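Gurkevico folding floor seat: seven weeks of sitting on it

Right, so I should say at the start that I did not want a floor seat. I wanted a proper reading chair, the sort with arms and a footstool, and I had one picked out. Then I measured the corner of the back bedroom and the proper reading chair would have blocked the radiator, the wardrobe door and most of the view, and that was the end of that. My sister-in-law Xiomara had been going on about her floor seat for months (she has the Toradia one, more on that further down) and in the end I gave in and ordered the Gurkevico in the dark green.

It cost me 80 pounds in the February sale. I gather it's a bit more the rest of the year. Delivery was free but slow, and the box came with one corner caved in, though the seat itself was fine inside a big plastic bag. There's nothing to put together. You take it out of the bag, you pull the back up until it clicks, and you sit down. I was sitting on mine with a cup of tea before Marcus had finished squashing the box for the recycling.

First impressions were mixed. The cover is lovely, a sort of brushed cotton feel, thick enough that you don't feel the frame through it. The green is a good deal darker than it looks on the website, nearly black in the evening. I like it, but if you're hoping for a cheerful mossy colour to brighten up a room then order the swatch first. There was a smell as well, a new-car sort of smell, and I left it by an open window until the weekend.

Now, comfort, because that's why you're reading. The padding is firm. Really firm! For the first few evenings I thought I'd made a mistake and kept shuffling about and getting up to make toast I didn't want. Then either it softened or I did, and by the second week I was happily getting through 45 minutes of a book before I noticed my legs at all. The seat part is deep enough to sit cross-legged if you're my height (I'm on the short side) but Marcus can't manage it, his knees stick out over the edges and he looks like a deckchair. He prefers it with his legs straight out and a cushion under them.

The back has 7 positions. I use two of them. There's nearly upright, for reading and for eating crumpets, and there's the one three clicks down from that, which is perfect for a film. The flattest setting is sold as a nap position and I suppose you could nap on it if you were very tired or a cat, but there's a ridge where the seat meets the back and it gets you right in the hip.
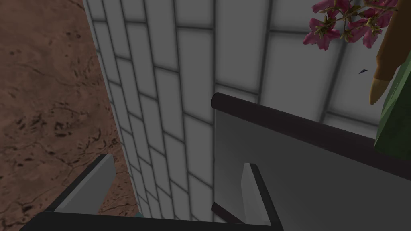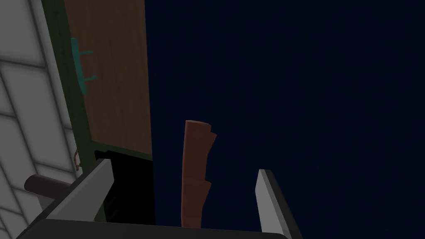 The clicking mechanism is my main grumble. To lower the back you have to bring it all the way forward first, past upright, until it lets go, and then push it right down flat and start again from the bottom. So if you've gone one click too far up, you can't just nudge it back. You have to get off, fold the whole thing in half, lay it out and click your way up again while your tea goes cold. Xiomara's Toradia has a lever at the side and you can do it sitting down. I was quite jealous of that lever when I tried it. Hers cost a lot more, mind you, and her padding has gone flat in the middle already, so I'm not sure I'd swap.

It's also loud. Click, click, click, in a quiet house, at half past ten at night. If you have a baby asleep in the next room you'll want to set it up beforehand.

I did look at a few others before I bought. The Heffernan one gets recommended everywhere and I sat on it in a shop, and it's beautifully made, but the back only comes up to the bottom of my shoulder blades and I wanted something to lean my head on. The Gurkevico just reaches, if I slouch, and I always slouch. The Rulluter seat was cheaper than any of them and I nearly went for it until I saw the cover doesn't come off. In our house that's a non-starter. We are spillers.

Which brings me to washing. The Gurkevico cover does come off, with a long zip round three sides, and it goes in at thirty degrees. I've done it twice (soup, then more soup). Getting it off is easy. Getting it back on is like stuffing a duvet into a sock, and it's much better with two people, one holding the seat up on its end and the other one tugging. No shrinking so far and the colour hasn't faded. Do up the zip before it goes in the machine or it'll chew up everything else in there.

What else? It folds flat enough to slide under our bed, but only just, so measure yours. It slides about a bit on bare boards when you lean back. On carpet it stays put. I bought a cheap non-slip mat, the kind you put under a rug, and cut it down to fit, and it hasn't budged since. I do think they could have put some grippy dots on the bottom at this price.

The website says the hinge is tested to 2000 folds, and at the rate I go up and down trying to find my film position I'll let you know how that goes! Nothing has come loose yet. There's a bit of a creak on the left side when Marcus gets up from it, but there's a bit of a creak when Marcus gets up from anything.

A word on getting up, as it happens. It is on the floor. You do have to get down there and back again, and if your knees are bad then please go and try one in a shop before you spend the money. My mum had a go on Sunday and enjoyed it very much and then needed both of us to get her out.

Would I buy it again? Yes, I think so, in the lighter grey next time. I'm giving it four out of five, with the missing star for the clicking. If they ever bring out one with a lever I'll be first in the queue, and Marcus can have this one for his side of the room.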